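18/05/2025

The rehearsal for the Grinent stream ended after dark, and my head is still full of cables. Tomorrow 467 students of the Troltia college receive their diplomas, and 3455 relatives have asked for the viewing link. Many of them live in countries where it will be the middle of the night. I was thinking of my own mother, who watched my graduation on a telephone with a very small screen, and she only saw the back of the rector.

We use two encoders from Cuder. The first one worked well. The second lost the sound each time we changed from the stage to the speaker's desk, and Nikau Nepia sat on the floor with it for nearly 100 minutes. He found that one setting was still in the format of the Taipe job. I had checked that list myself in the morning, so I must write here that the mistake was mine. He did not say one hard word.
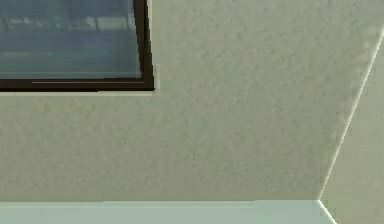
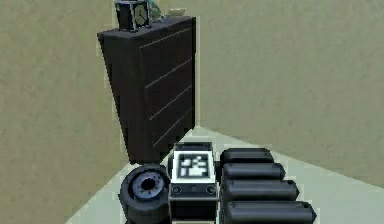

After dinner I wrote the new running order for the morning. The names will be read by faculty, and the captions must follow the reader, also when somebody is absent. I also thought again about the background for the greeting from the dean, which we will record separately. A plain beige wall with a little roughness in it, like the one with the dark window frame in its corner, would be kind to the captions, and white letters with a thin shadow should be easy to read there. I will propose it to Nikau before the others arrive.

I am nervous about the names with accents. I practiced the difficult ones aloud until my tea was cold. The bus is early and I still have to charge both headsets.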